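Let the Kids Do the Boring Task

2/1/19

Every January our robotics club argues about what to build toward, and every January somebody wants a robot that throws things. I get it! Throwing is great. Our Zunosent season two years ago was all throwing, and I still have a dent in my filing cabinet that I'm fond of. But I've come around to thinking the best thing a student club can do with a robot arm is the dullest thing on the list, picking up a toddler's block and putting it in the matching hole.

I say this after watching our students get ready for the Bikska Open, where the whole contest is small-scale handling. Teams get points for the placement and a few more for doing it gently (a judge decides what gentle means, and yes, there have been discussions). You could explain the rules to a first grader. Then you try it, and you find out how much you've been doing with your own hands all these years without noticing.

Think about what has to go right. The arm needs to know where the piece is and which way it's turned. The fingers have to close squarely, or the piece twists. Then the whole thing has to line up over a hole with hardly any room to spare, and an error you couldn't see at pickup is suddenly big enough to park the block on the rim. Our kids logged almost 1000 tries before winter break, and the misses taught them more geometry than I managed to in a semester. They argue about angles at lunch now. I love it.
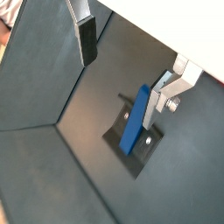
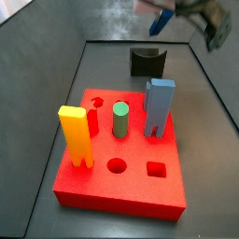
The other complaint I hear is that a task like this doesn't look like much to parents, or to the people who sign checks. Our grant from Getunia was $500, and I worried about showing them a board full of blocks. I needn't have. At open house we had visitors standing three deep, holding their breath over a piece of plastic, and the groan when it missed was as loud as anything I've heard in the gym.

What I'd like to see is more clubs giving a whole semester to one small job like this. Skip the second robot. Skip the flashing lights, at least until spring. Start with 7 students and one arm, and let them write down every miss, including the embarrassing ones. The Rungrueang league has a beginner division opening up next fall, and I hope it fills. We'll be there with our notebooks and a spare set of finger pads.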